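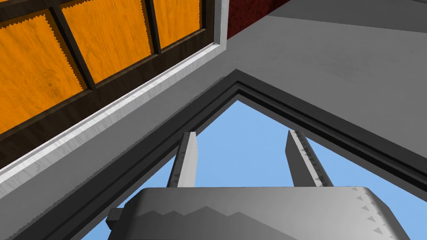 A building overhang and open sky, seen from below.

Plarnside tenants question mold firm's all-clear

A restoration company says it has finished treating mold at the Selik apartments in Plarnside. Some of the people who live there would like to see the proof.

Gurkus Restoration was hired in November after tenants complained of a musty smell in the ground-floor units. The company billed the owner for 404 hours of work and issued a one-page clearance letter. The letter says conditions are "back to normal." It gives no air readings and does not name the person who did the final check.

"Normal compared to what?" said Uzma Sandhu, who has lived in the building for five years. "They never tested before they started, so I don't know what they're comparing it to."
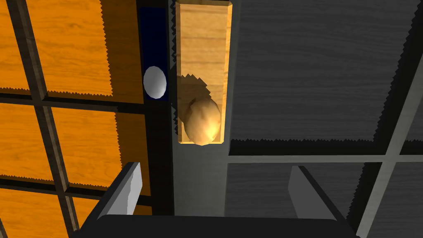
Gurkus says its crews used a moisture meter in every unit. Tenants who asked for the numbers were told they were part of an internal report. The advice they did get was mostly about housekeeping: run the fan, wipe the window sills, keep food out of damp cupboards. A potato sitting in a wooden tray may well go bad in a humid kitchen, but it doesn't explain a stain behind the drywall, and the letter is silent on where the water came from.

Wagner Evangelista, operations manager at Gurkus, said the source was "most likely seasonal humidity." He said the company stands by its work and offers a warranty. The warranty does not cover mold caused by leaks, 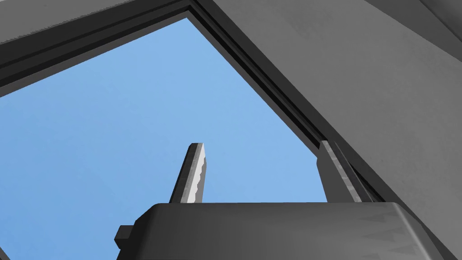

a gap that matters if the roof drain turns out to be the problem, as several tenants believe. Evangelista said drains were outside the job his company was hired to do.

The owner, Qureshi Property Group, paid for the treatment and has added a $400 cleaning fee to the accounts of tenants in the affected units. The group did not say how it arrived at that figure. It also declined to say if an outside inspector would be brought in.

Sandhu has asked for one in writing. She has not paid the fee.

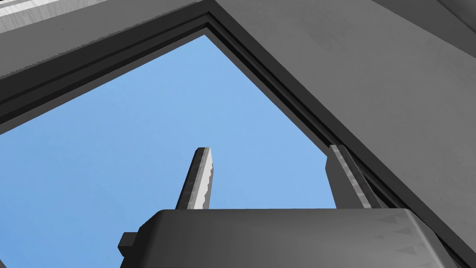 Clear blue sky beyond a dark gray frame, viewed at an angle.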